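Ticket: Wrist view leaves the allowed cone during simulated pick runs
Project: Karakaya household sim
Component: motion limits, review checklist
Reported from: Droltcombe
Status: Reopened (see last entry)
Severity: 4, raised to 2 by the reporter, lowered to 4, now 2 again

Summary

The Skavolano practice guide says the gripper stays pointed within the approach cone whenever a run is marked as a pick. We wrote that rule ourselves, we voted for it, and we put it on page one. The checker passes runs that break it. Either the checker is wrong or the guide is, and I would like to know which one before we sign off on the November batch.

What the rule says

Section 2 of the guide, copied here so people don't have to go looking for the old version and quote that at me:

"During a pick, the tool axis shall remain within 26 degrees of the line from wrist to target. The operator shall mark any departure as a reposition before it begins."

Note "shall." We had a whole meeting about "shall."

What I expected

Fingers open, target between them, nothing exciting. The view from the wrist with the little sphere in front of the gray block is a fair picture of what section 2 had in mind. The orange-red line comes down toward the gripper from just below the sphere, and you can judge the approach by eye without opening the plot viewer.

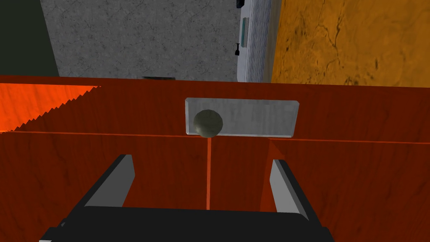 What I got

The same batch, the same pick label, and a wrist that has taken an interest in architecture. The view points steeply up past the fingers at a skylight. There is no target in it. The run was marked as one continuous pick with no reposition flag anywhere, and the checker gave it a green light and a score I would have been proud of in school.

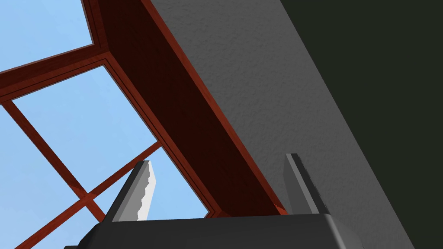 Wrist view, upward orientation. Checker result: pass.

Steps to reproduce

1. Load the Karakaya scene with the default Stekix limits file. Don't use your personal one. I know you have a personal one.
2. Start any run labeled as a pick.
3. Rotate the wrist up until the target is gone from the view.
4. Leave the reposition flag alone.
5. Finish the run and open the compliance report.
6. Read the word "pass."

Log

09:10. Reran with the limits file freshly pulled. Same result. Cleared the cache, which did nothing except make the next load slower.

09:45. Suggestion from the channel: the cone is measured in the wrong coordinate frame. Checked. The frame is fine. The angle gets computed correctly at every step and written to the log, where it sits being correct and having no effect on anything.

10:30. Found it, or found half of it. The checker samples the tool angle at the start and end of each labeled segment. A pick that begins politely and ends politely can do whatever it likes in between. The run in question is one segment, 2,200 steps long, so we looked at 2 of them.

11:15. Asked why it samples only the ends. Answer: it was faster, and the guide says "during a pick" without saying how often. I have reread the guide and this is, regrettably, a legal reading of it.

13:20. Patched a local copy to check every step. The skylight run fails now. So do a number of runs I recorded myself, and I'm withdrawing the remark I made this morning about operator discipline.

14:05. Objection raised that this is a simulated house and the ceiling can't be hurt. Agreed, the ceiling is fine. The same labels and the same checker go to the hardware bench, though, and the bench has a cable that doesn't enjoy that pose. If we allow it here we will be teaching it there.

Proposed fix

Checker: evaluate the angle at every step of a pick segment. Report the first step out of bounds, and how long the departure lasted. Slower reports are acceptable. Go get coffee.

Guide: change section 2 to read "at every recorded step." Add one line saying that looking around is allowed and useful, and gets marked as a reposition like everything else that isn't a pick.

Labels: unmarked departures in the current batch get relabeled by hand. No quiet deletions. If a run is bad, it stays in with the fail on it.

Workaround until merged

Turn on the angle plot in the Stekix viewer and look at it. If the line goes over the limit and the segment says pick, the segment is wrong, whatever color the report is.

Resolution

Checker patch merged, closed at 15:30.

Reopened 15:50. The guide change needs its own ticket because section 5 of the guide says changes to the guide can't ride along with code. I wrote section 5.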